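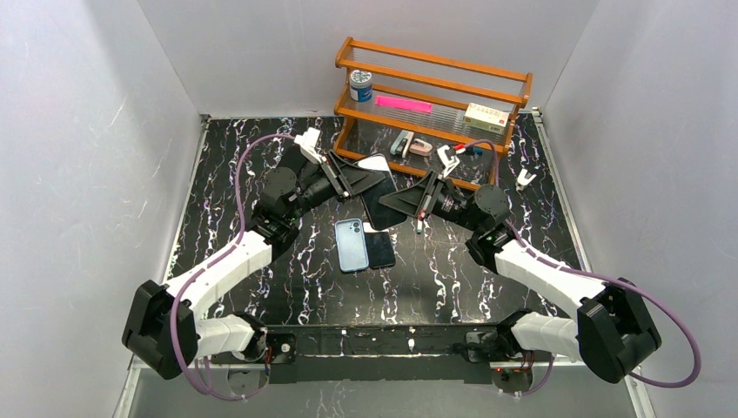

Kavinda Paul reckons you can't compare two grippers properly on a two-arm rig, because whichever one is doing worse gets quietly rescued by the other. I've had this argument with Kavinda twice now and I've lost a bit more ground each time, so let's start there, before we get anywhere near the bench.

The point is a fair one. When a single arm picks something up, a bad grip shows: the thing slips, or it swings, or it lands on the table and everyone winces. With two arms on the same phone, a lazy finger on the left can go unnoticed for a whole session while the right side presses a bit harder and covers for it. Where I disagree is on what to do about it. Kavinda would do all the comparing one-armed and only then put the pair together. I'd do both, on the same day, with the same objects, and look at where the rankings change. That's what we're doing in this unit.

## Why phones

I get asked this every year. They're flat, they're glossy, and they're a rotten shape for a two-fingered gripper unless you come in from the edge. A phone in a case and a phone without one are also two quite different objects as far as a fingertip is concerned, even though your camera model will cheerfully call them both "phone". And when they're lying side by side with one partly over the other (the way we leave them on the black benchtop, on purpose) you have to decide which to go for first. Write that decision down! Half the reports I mark skip straight to the grasp and never mention the choosing.

The dark bench doesn't do you any favours either. Black phone, black marbled top, glossy screen – if your segmentation is relying on colour contrast you'll find out pretty quickly.

## The finger sets

We've got two to compare, and everybody runs both.

**Nurmi fingers.** Stiffer, narrower at the tip. Lovely for getting under an edge. I find them a bit unforgiving if your approach angle is off, and you'll see the object rotate as the jaws close.

**Zonix fingers.** More give in them. They settle onto a surface nicely, but the contact point wanders, so your estimate of where the object sits in the hand will be worse than you think. Ask me how I know.

Swap both arms at once. Please don't run a mixed pair and tell me it was an "extra condition" unless you planned it beforehand and can say what you expected to see. If a finger's loose on the bench after a swap, put it in the parts tin before you home the arms.

## What to record

For each attempt I want:

- which finger set, and which arm made first contact
- approach angle, as commanded (the measured one too, if your logging's behaving)
- whether the second arm was holding, steadying or just along for the ride
- the outcome, in words, before you turn it into a number

Each group does 43 attempts per finger set. Yes, it's an odd number, and yes, somebody always rounds it down to 40. It comes from the old Padbridge sheet, and I've kept it so this year's results line up with the ones we've already got.

A word on that third item, as it's the one Kavinda cares about. "Steadying" means that if you took the second gripper away, the first would still have the object but it'd move. "Holding" means it would drop. You can't always tell by looking, so on every fifth attempt open the second gripper slowly, low over the bench, and see what happens. Those release checks are the most useful data you'll collect all afternoon and they're also the easiest to forget.

## The shelf

Once you're happy on the flat, we move on to placing things on the little clear shelf at the back. The rails along the front are the trouble. Your wrist has to clear the front one and still get the fingers low enough to let go gently, and the elbow poses that manage this with one arm tend to foul the other arm's space. Plan the pair together. The Stellero controller will happily accept two separate plans that are each fine by themselves, and it won't warn you until they're very close indeed.

Clear acrylic is also miserable for depth cameras. Take the shelf height with a ruler and type it in – I promise I won't think less of you.

## Before next time

Read the section on contact modes in the course reader, and have a go at the second worked problem. Logs go in your group folder by 5 pm. Bring your release-check results printed out, as I'd like to spread them all over one table and have the Kavinda argument again with something to point at.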